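Todano Hall storage project, final write-up

So the part of the project I ended up caring about most was the jewelry. I know, I know, the assignment was to pick a small living space and reorganize it using what we learned in class, and I had big plans for the clothes and the suitcases (they got one paragraph in my proposal, sorry). But once I started emptying drawers in November, the little stuff took over my whole report!

My starting list had 72 small items on it: bracelets, chains, hair clips, ribbons, rings and a bunch of things I can only call "bits." The Nondier method from our second reading says to sort by how often you use something. The Pindeck one says to sort by shape. I tried both, and for jewelry I'm on team Pindeck all the way, with one big exception for chains, which I'll get to.

For the sorting itself I used a shallow white box with a greenish rim and worked on top of the bed, because a patterned bedspread is a terrible place to lose a ring and I wanted to test that too.

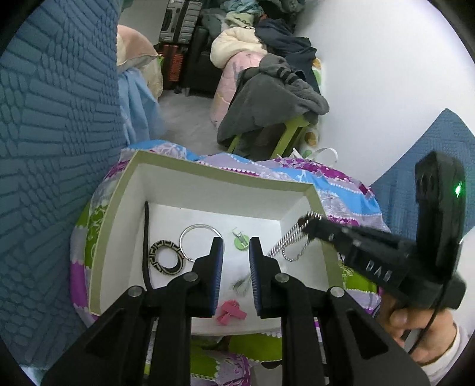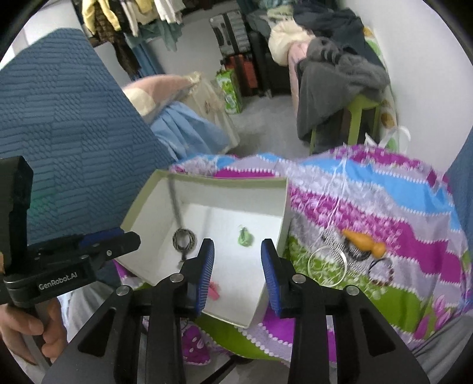 Fig. 3 and Fig. 4. The sorting box on the bedspread. The pink ribbon bow and the silver chains are in Fig. 3, the orange carrot toy is outside the box in Fig. 4.

OK, chains. Round things like bangles and clips are easy, you drop them in and they stay put. Chains and cords do whatever they want. I timed myself untangling one necklace and it took 17 minutes, which is longer than the 15 I had planned for the entire first round. In the end I gave every chain its own hook and my mood improved a lot.

The carrot went on the "not jewelry" list along with the other toys. I didn't have a category for it and neither did Pindeck.

If I did this again I'd buy the Hauksdóttir divider tray first and sort straight into it, so I'd only have to handle everything once. I'd also move to a plain sheet. My full item list and the timing table are in Appendix B.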